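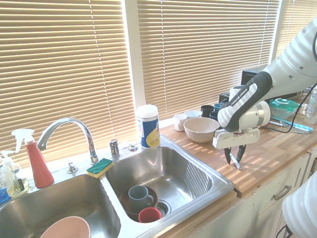 Foto: Projekt Kurnolora, Standort Drumesville

3.2 Aufnahme der Demonstrationen

Für den Kurnolora-Datensatz haben wir bewusst keine Laborattrappe gebaut, der Arm arbeitet an einer echten Küchenzeile mit Doppelspüle. Gerade das macht die Daten so reizvoll! Sonnenstreifen auf der Arbeitsplatte, spiegelnder Edelstahl, Geschirr, das sich gegenseitig verdeckt — all das landet ungefiltert in den Beispielen. Pro Anordnung zeichnen wir 20 teleoperierte Episoden auf, danach wird das Geschirr neu verteilt. Die Bilder stammen aus 2 fest montierten Kameras und werden mit 15 Hz gemeinsam mit Gelenkwinkeln und Greiferöffnung gespeichert. Jede Episode erhält eine kurze Anweisung in natürlicher Sprache, die wir mit dem Werkzeug Clegg erfassen.

Besonders ergiebig sind kleine Besteckteile. Sie lassen dem Greifer wenig Spielraum, und schon ein leicht verkippter Griff liefert eine Variante, von der die Strategie lernen kann (vgl. Abb. 2). 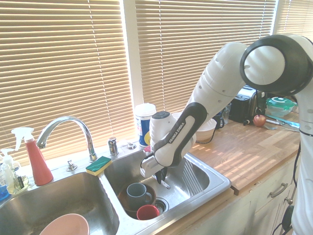
Abb. 2: Greifer mit kleinem silbernem Besteckteil über dem rechten Becken.

Misslungene Versuche behalten wir und markieren sie gesondert. Das Zirotham-Modell nutzt sie im Training als Negativbeispiele, die Gewichtung beschreiben wir in Abschnitt 3.3.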